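Skodov Two-Arm Bench Kit
Set-up and Teaching Guide
Section 3: Recording a task by remote control
Revised 16/05/2022

3.1 Before you begin

This section covers recording a two-arm task with the Drular remote hand controllers. Recording by moving the arms directly by hand is covered in Section 4. Mounting and joint calibration must be complete before you start. If either arm has been unclamped after calibration, repeat Section 2 for that arm.

Caution: The collision check in the controller software covers the links only. It does not include the fingers. Two fingers can be driven into each other at full grip force without a warning on the console.

3.2 Starting a session

1. Switch on the right arm, then the left arm. Wait for the ready tone from each.
2. Place both hand controllers in their rests.
3. In the console, open Teach, then Remote, then New Session.
4. Enter a task name. Use letters, numbers and hyphens only. The name cannot be changed after the first recording is saved.
5. Set the speed limit to Low. The factory setting is Medium.
6. Pick up the controllers and squeeze both triggers fully, then release. The console shows Linked for each side.

Note: If one side shows Waiting, return that controller to its rest and repeat step 6. Do not restart the session.

3.3 Bringing the grippers together

Tasks in which one gripper works against the other need a common approach position. Set it once per session and start every recording from it.

1. Drive the left gripper to the working point first and let it settle.
2. Bring the right gripper in from its own side, keeping the wrist above the fingers.
3. Stop short of contact. Release both triggers to hold position.
4. Check that neither cable is pulled tight at any joint.
5. Press Store Approach.
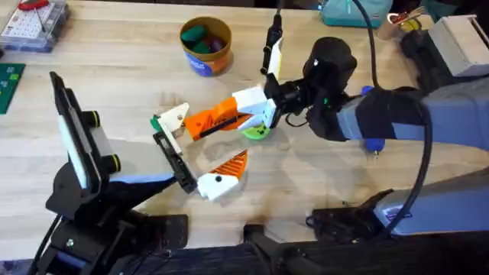 A user at the Oscombe site asks whether the right arm could be placed first, as the left controller is the harder one to hold steady. It can. The order in step 1 is a default, and the software accepts either, provided the same order is used for every recording in the session. Mixed orders give the trained policy two different approaches to the same position, and it may hesitate between them on playback.

Note: The approach position is stored as joint angles. If either base is moved, the stored position is no longer valid and must be deleted.

3.4 Recording

1. Press Arm Recording. The console counts down from 3.
2. Perform the task at an even pace. Avoid long pauses. A pause of more than 2 seconds is marked in the timeline and may have to be trimmed.
3. Make contact slowly. Close the last part of the gap with one arm only and keep the other still.
4. When the task is complete, back the moving arm away along the path it came in on.
5. Press Stop. Choose Keep or Discard.

Caution: Do not reach between the arms while either trigger is squeezed. Use the pause pedal if an object must be moved by hand.

If a recording goes wrong, discard it and begin again from the approach position. Corrections made during a recording are learned along with the rest of the task.
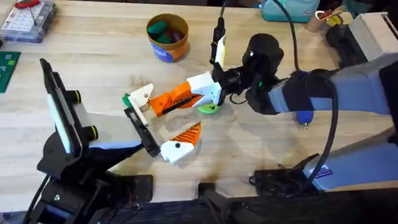
Fingertip contact is the part of a recording most often rejected at review. The operator tends to watch the large parts of the gripper, and the tip arrives earlier than expected. Choose one visible feature on each side and steer by those two features only. With the right fingertip against the upper end of the left gripper's black jaw, the green pad at the tip is a convenient mark for the right side, and the end of the jaw serves for the left. Keep the same marks through the whole session.

3.5 Checking and exporting

1. Open Review and play each recording at half speed.
2. Confirm that the console view shows the contact point throughout. Discard any recording in which a wrist hides it.
3. Trim idle time at the start and end.
4. Select Export. Files are written in MacLeish format, with one folder per session.

The export screen lists the size of each recording. The limit is 790 MB per file. Larger recordings are split into 2 parts and rejoined when loaded, and no action is needed.

Note: Exports made with software released before March must be converted before they are combined with newer sessions. See Section 6.

3.6 Ending a session

1. Separate the grippers before returning either arm to rest.
2. Return the left arm, then the right arm.
3. Place both controllers in their rests and close the session in the console.
4. Switch off the arms at the bench supply.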